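**From the shop floor, Sep 29, 2018**

Hello again from the Clonden workshop! My job this month has been looking after the pick-up arm on the Harahap unit, the one that tidies floors, and I've grown fond of it (don't tell Eduardo Serrano, he already thinks I talk to it). It came back to me with 2369 cycles on the counter and a grip that had gone sloppy on one side, so off came the wrist cover and out came the tiny hex keys.

The culprit was a screw in the left finger mount. I cleaned the threads, put in a new one, set the zero again and left the arm cycling for 36 minutes while I ate my lunch.

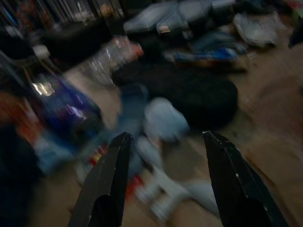
Finger pads are next on my list, and I'm changing my mind about how often to check them. The old sheet says every January, which is far too long for a machine that spends its days reaching down to the floor! I'd like a quick wipe and a look at the tips every 289 cycles instead. There are a few tiny pale specks along the edge of the left finger, and small marks like those are easy to miss if you only glance at the pads on your way past. Use a soft cloth, go right down to the point, and write it in the log.

Kyrylo Kostiuk has ordered 9 spare pads from Brandley, and they'll go in the drawer under the charger. Please sign for them when you take one.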